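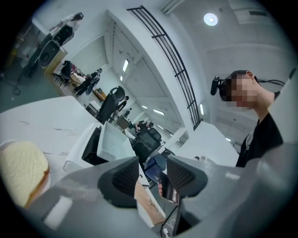
Enden hand-held gripper, kit for home and shared workshop builds

The Enden is a gripper you hold and work yourself. It comes from Drikell as a kit of parts and goes together on an ordinary table. The body is gray and the two fingers are dark, with textured pads on the faces that meet the work. People buy it to try out finger shapes before they commit to a full arm, or to record hand movements for a robot they are already building.

The finger blocks are angled, so the opening between them is a V. Soft or uneven things settle low in the V and are held there by the pads. Flat, thin parts such as washers or cards are harder to pick up and need the narrow finger set, sold separately.

What is in the kit

Body, molded, in left and right halves
Finger blocks, one pair
Grip pads, two pairs (one pair is a spare)
Trigger, return spring and link rod
Cable guide and strain relief
Bag of screws, with 2 extra of each size
Printed build sheet

Not included: camera, camera mount, cables, hex keys.

Details

Maximum opening: 11 cm at the fingertips
Load: up to 2 kg with the standard pads
Build time: one evening
Replacement pads: sold in pairs

Building it

Lay out the body halves with the inside facing up and fit the trigger first. The link rod goes in next, with the short bend toward the fingers. If it is put in the other way the trigger will still move but the fingers stop well short of closed, and you will have to open the body again.

Run any cable you plan to use before closing the halves. The guide takes one thin cable comfortably. Two will fit if the plugs go on afterward. Leave some slack at the base, where the cable bends each time you set the gripper down.

Tighten the body screws by hand only. The bosses are plastic and a power driver will strip them. The finger screws can be tighter, and should be checked again after the first 30 grips or so.

Press the pads on last, ribs facing inward. They are a push fit with no glue. A bit of soapy water helps if they are stiff, but let everything dry before using the gripper.

Working in a shared space

The build at Adthorpe workshop was done by Hakim Goh and Gladys Ogola in March, and most of the changes to the build sheet come from their notes. They recommend a light-colored table, since the small black screws are easy to lose on a dark one, and a bin for test objects so the table can be cleared for the next person. Hakim also asked for the spare screws.

For test objects, Gladys used whatever was at hand and kept a list. Sponge and foam gave the most even grip. Hard round objects tended to roll up out of the V when the trigger was squeezed fast.

Known problems

The trigger on kits from the first batch can squeak. A drop of light oil on the pivot cures it. Keep oil off the pads.

The pads pick up dust and crumbs in the ribs. Pull them off and rinse them in warm water.

The narrow finger set does not fit bodies bought before the cable guide was added. Write to Khairul Tuhumury at Drikell and he will send the adapter free of charge.

Ordering

Kits ship in boxes of one. Schools and workshops ordering 20 or more should contact Rosângela Xavier for the group price. Spare pads and springs are in stock. Left-handed triggers are made to order.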